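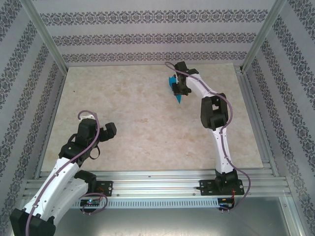
Mikell, tested: 804 folds later

March 14, 2018

Mikell is a training method for two-armed setups that comes as a download, a 3,000-line settings file and a manual by Barry Mottram, who writes the way other people assemble flat-pack wardrobes. The promise is simple. You show the arms how to pick up something flat and floppy-ish, pass it across and set it down, and Mikell learns from your demonstrations plus its own mistakes. I gave it most of a month and 804 attempts.

Setup took me 5 evenings. Two of those went on lining up the arms with each other, a step the manual covers in one cheerful sentence. Cable slack matters more than you'd think – give each wrist a generous loop, or the first big reach will teach you the same lesson it taught me.

On picking things up, Mikell is very good. Stiff folded shapes, the kind with corners that point every which way, used to defeat the Jollwood method I ran last year, which would pinch at a crease and then look pleased with itself. Mikell goes for the broad face, lifts slowly and stops if the grip feels wrong. One arm working alone managed three out of four.

Handovers are a different story. The free arm likes to wait at a polite distance with its jaws open, like a guest unsure whether to shake hands. Sometimes it waits until the time limit. Mottram says more demonstrations help, and they did, up to a point. I'd put the success rate at a bit over half, and it dropped whenever I changed the color of the object.

A word on backgrounds. The Mellor add-on claims to make training hold up against busy wallpaper and patterned floors. I tried it with and without and couldn't tell the runs apart, so keep your money.

Support is by email from Dikley, who answered in 3 days and were right.

Four stars for one arm, two and a half for the pair.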